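Home About Archive Workroom Notes Contact

Care of the Work Table: Mats, Bottles and Cables

This journal records the upkeep of the workroom on the second floor of the Amari building. The present entry concerns the main work table and the bottles that are kept and handled on it. Readers who follow the pages on shelving will find those under Archive.

The green mat was purchased from Uysal in January, at the same time as the replacement lamps. It was selected for its size. The earlier mat covered only the middle of the table, and small items were regularly set down on the bare surface at either side. The present mat reaches across most of the top and gives a single color against which labels and caps are easy to find. It is wiped with a damp cloth on Friday and left to dry flat. Solvent cleaners are not used on it.

The tape along the left side of the table is to be replaced. It has been laid in layers over time, and each layer was added without removing the one before. I am responsible for a good part of this. The correct procedure is to lift the old tape, clean the residue, and apply one strip with a straight cut at each end. I have set aside 17 minutes for the work, and I expect to exceed that figure.

Orange bottles are the principal items handled here at present. They are supplied under stock number 924 from Flarkell, and the labels are printed before delivery. My preference is that bottles stand upright when they are waiting and lie on their side only when they are being handled. 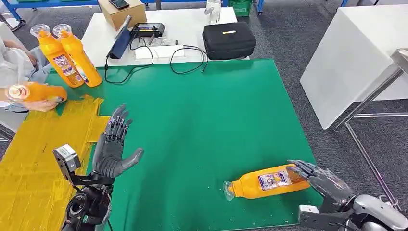
The orange bottles on the green mat, with the white table beyond.

The white table serves as the place for everything that should be kept off the mat. Devices, cases and boxes belong there. The arrangement is satisfactory with one exception, namely the cables, which come forward over the mat. A cable on the mat is a minor inconvenience until a bottle is rolled into it. I have ordered a set of adhesive clips from Grukolora, item 3166, and intend to fix them along the near side of the white table so that the cables can be led off to one side.

The black zippered case may remain where it is. The cardboard box is under review. It has become a shelf by custom, and a phone is often left on top of it. A small tray would do the same work and take up less room. I have measured the space and a tray 17 inches wide would fit, provided the power supply is moved back.

Two further matters are noted for completeness. The labels on the bottles should face up or outward whenever practical, as this saves turning each one to read it. Caps should be checked before a bottle is placed on its side.

The next entry will address the lamps, which were installed at the wrong height and have been the subject of correspondence with Uysal.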